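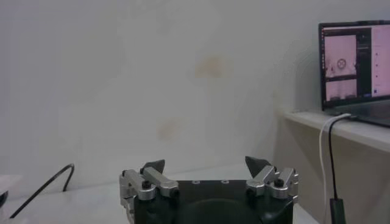 Wimora open day: the bun robot, reviewed

I went along to the Wimora open day mostly for the free tea, and came home a bit smitten! Svend Bjarnason ran the demo (I'd booked the 11 o'clock slot), and the job was steamed buns: pot, plate, two arms. The gripper is my favourite bit, with those wedge-shaped fingertips, and it held a bun very nicely by my reckoning.
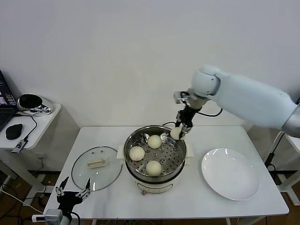 My grumbles? It's slow, the talk ran to 46 minutes and the chairs were awful. Still, I'd happily go again, and Imani Koech wants to come next time.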